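Teleoperação com dois braços: o saco plástico estraga as demonstrações?

Mirjam Verbeke
Estou gravando demonstrações por controle remoto numa célula de dois braços. Tarefa: tirar as bananas do cesto e colocá-las no saco. Tenho 50 episódios a 12 Hz. Na reprodução, o braço direito fecha a garra fora da borda do saco quase sempre. O esquerdo pega o cacho sem problema. Gravo mais episódios ou mudo a tarefa?

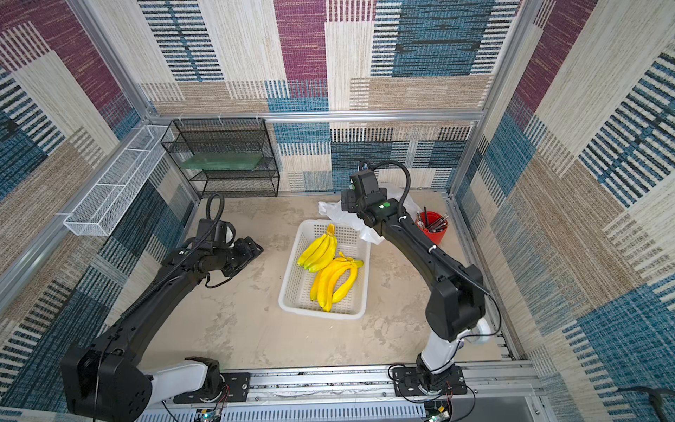
Célula com o cesto, os dois cachos artificiais e o saco atrás, sob o punho direito.

Abdelilah Tawfik
Antes de gravar mais, verifique a variação da posição inicial. O cesto é rígido e tolera erro; o saco muda de forma a cada episódio e a borda nem sempre aparece para a câmera fixa. Sugestões:
- Separe em 2 fases: abrir o saco com o direito, depois transferir com o esquerdo. Grave cada fase à parte.
- Suba a taxa de gravação. A 12 Hz o fechamento da garra cabe em poucas amostras.
- Descarte os episódios em que o operador hesitou ou tentou duas vezes.
Aqui, com 122 episódios filtrados assim, a fase de abertura ficou utilizável. Confira também o atraso entre comando e imagem; o meu só apareceu ao comparar os registros.

Ospina
Troca o saco por uma caixa. Resolvi assim em dezembro e não mexi mais.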